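Sorting small parts and offcuts at the bench

Contents: Choosing the bin / Surface / Order of work / Storage and labels / Cleaning / Readers' notes

Small items collect faster than they are put away. Screws, pegs, pen caps, curtain hooks, bits of tubing and the ends of crayons all finish up in the same drawer, and the drawer is then emptied on to a table once a year and put back much as it was. The method given on this page takes one drawer at a time and needs a clear table, one open bin and a set of lidded boxes.

Choosing the bin

Use a rectangular plastic bin with low sides and no lid. A depth of 100 mm is the upper limit for hand sorting. In anything deeper, the wrist has to bend over the rim and thin items lying flat on the bottom are hard to pick up. Round tubs waste space on the table and cannot be pushed up against a tray.

White is the best colour for the inside. Brass, steel, black rubber and most coloured plastics show up well against it. Clear nylon washers and white wall plugs do not, and these should be tipped on to a dark cloth and sorted separately.

Check the bottom of the bin before buying. Moulded ribs look strong but they trap pins and panel nails. A flat bottom with rounded corners is easier to empty and to wipe.

Surface

A wooden tabletop is suitable if the finish is sound. Items that miss the bin do not bounce far on wood, and the bin does not slide as it would on glass or tile. If it does creep, put a square of damp cotton under it or four dots of rubber feet on the underside. Do not use double-sided tape on a waxed surface.

Keep the bin near the centre of the table, within reach of both hands with the elbows bent. Anything being moved out goes to a tray at the side. Right-handed users will normally want the tray on the right.

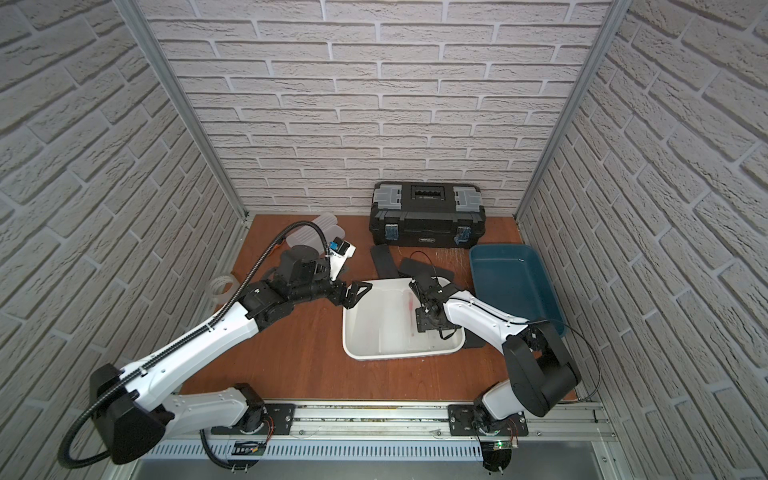 Light should come from two directions where possible. A single lamp behind the shoulder puts the shadow of the hand exactly where the fingers are going. Pale walls help by throwing light back across the table; a sheet of white card propped up at the back does the same job in a dark workshop.

Order of work

1. Tip no more than a third of the drawer into the bin. The bottom should still be visible in places.
2. Take out sharp items first: blades, drawing pins, broken glass, needles. Put them in a tin with a lid.
3. Take out the largest items next.
4. Spread what is left with the flat of a ruler and remove one type at a time. Do not sort several types at once.
5. Thin, light pieces are left until last. Slide them to the side of the bin and lift them against the wall, or use blunt tweezers.
6. Brush out the dust and refill.

A drawer measured for this page held 128 loose items. Sorting by type took 46 minutes, including labelling. The same drawer sorted straight into boxes, without the bin, had been abandoned the year before.

Magnets are useful only for step 4 and only where the steel is mixed with brass or plastic. Wrap the magnet in a thin bag and turn the bag inside out to release the load.

Storage and labels

Lidded boxes should all have the same footprint so that they stack. The Tanmont divided box is adequate, though the dividers lift if the box is stored on edge. Zadivico boxes have fixed dividers and a stiffer catch.

Write the label on the short end. State the item and the size and nothing else. "Misc" is not to be used. Items that cannot be named go into one box marked with the month; a box marked May which has not been opened by the following May can be thrown away complete.

Cleaning

Wash the bin in warm water with a little washing-up liquid and let it drain upside down. Oil from machine screws leaves a grey film that takes a second wash. Scouring pads scratch the plastic, and the scratches hold dirt.

Readers' notes

Domnica Cozma uses a pastry brush for step 6 and keeps it in the bin between sessions.

Ovidiu Lazăr writes that 54 curtain hooks will fit one small Tanmont compartment if they are nested, and 31 if they are not.

Ruxandra Zamfir asks about lining the bin with felt. Not recommended. Split pins catch in it.

Page last revised 6 August 2019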